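July
By Sandrine Arnaud

The Baudry roll-up drying rack, after a good long trial

I put off buying one of these for years. My mother had a wire dish drainer that sat beside her sink for most of my childhood, with a tray under it that nobody liked cleaning, and I suppose I thought that was simply how dishes got dried. Then my friend Loan Hầu came over for supper, looked at the heap of wet bowls on my dish towel, and mailed me a Baudry the next month (bless her). I've since bought two more, one for my sister and one for the island sink in the picture, and I think I know the thing well enough by now to tell you what's good about it and what isn't.

The idea couldn't be simpler. It's a row of metal rods joined by gray plastic, and you unroll it over the sink and let the water fall where water ought to fall. When you want the sink back, you roll it up and stand it in a cupboard. A double sink suits it best, to my mind, as one side can do the drying and the other stays free for washing up. It's also a nice place to leave a sponge or a dishcloth.

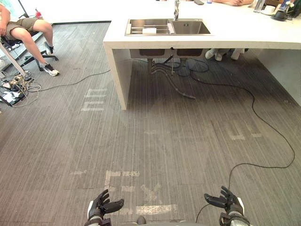
How it fits

Measure first, please! I didn't for my sister's, and hers was 2 inches too short to reach the front of her big farmhouse basin, so back it went. You want enough length to rest on the rim at both ends with a little to spare. On the double sink it lies right across the basin, with the solid gray end tab hanging over the front rim, and I like that tab very much — it gives you something to take hold of when your hands are soapy.

You can still see down to the drain between the rods, so a dropped teaspoon is easy to spot. Small things do slip through, mind you. I've fished out more bottle caps than I care to admit, and I now keep those in a mug.

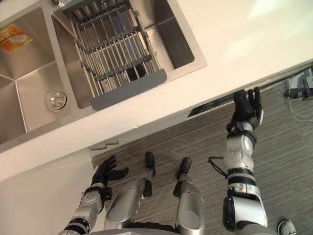
Cleaning is the part I'd worried about, with all those little joints where the rods meet the plastic. I give mine a scrub with an old toothbrush and some dish soap every 10 days or so, rinse it under the faucet, and hang it over the edge until it dries. The rods have stayed bright. The plastic on my oldest one has gone a touch dull near one end, where I tend to set down the kettle, and I can't really blame Baudry for that.

My brother-in-law Reginald prefers his Killano, a stiffer one that folds in half, and it does hold a heavy stockpot more steadily. It also takes up half a shelf. For plates, glasses and a colander of washed salad, I'd still choose the one that rolls.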